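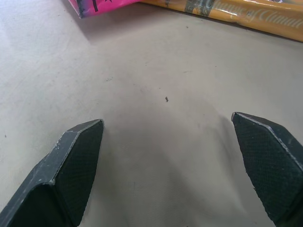 Fig. 1. Two gripper fingers in the open position, with textured inner faces.

Skistmont Episode Guide and Recap Archive
Second progress report to the Bredow Fund for Television Heritage
December 2025

1. Work since the last report

In the first report we wrote that the recaps of the series Skistmont were stored in three different places and that many of them could not be opened. We are now able to say that the collecting is finished. The archive holds 831 texts. They include the weekly recaps from the old Gromberg fan site, the longer reviews that the same writers published after each season finale, and the discussion threads which readers asked us to keep.

All 39 episodes of Skistmont have now at least one recap. For the second season there are often five or six for the same episode, and they do not agree. The clearest case is the episode in which the ferryman gives the bell back to the drowned sisters. Half of the writers understood that he was lying and the other half believed him, and the argument continued until the third season started. We have kept both sides and put them on one page, in the order they were published.

The companion series Furtună was harder. It was shown with subtitles only in its first year, and the early recaps were written by viewers who followed the dialogue by ear. Names of characters are spelled in many ways. We decided to leave the spelling in the text as it is and to add the correct name in the index, so that a search finds both.

2. Checking and correction

We have read and checked 400 texts against the episodes. The check covers the episode number, the date of first broadcast, the names of characters and any quoted line. We do not correct opinions, also when the writer has clearly missed a scene.

The most frequent error is in the episode number. The opening of Skistmont was broadcast as one double episode, but on the discs it is divided in two. Therefore everything in the first season is one number wrong in nearly half of the recaps. We follow the disc numbering and show the broadcast number in brackets.

The remaining texts are mostly from the third season. They are longer, and the writers quote a lot, so the work goes slower than in the autumn plan.

3. Permissions

We wrote to every recap writer for whom we had an address. Most of them answered in a friendly way, and several sent us drafts which were never published. Four writers refused. Their texts are in the count above but will not be public, and the page will give only the title and the date. Where a letter came back to us, we have put the text on hold until we find another contact.

The rights to still pictures from both series were not granted. The episode pages will have no stills.

4. Website

The test version is open to the Fund with the password that was sent separately. Searching by character and by episode works well. Searching by theme (for example "prophecy" or "the mill") gives too many results and we are not satisfied with it. We would like to mark the themes by hand for the first season and see if it is worth to continue.

Spoilers were discussed at length. Some readers want that the ending of the series is hidden on the early pages. We have now a simple switch at the top of each page, and it is off when you arrive.

5. Budget

Spending is within the agreed amount. The scanning of the printed fanzines in Gromberg cost less than we expected, and the checking has cost more. We ask the Fund to allow that the money left from scanning is moved to checking. No additional money is requested.

6. Next period

In January we will begin with the third season texts and with the theme marking. The Furtună index should be complete before the site opens to the public. We also want to write a short introduction to each season for readers who have never watched the series, but only if the checking is not delayed by it.

We would be grateful for an answer on the budget change before the new work starts.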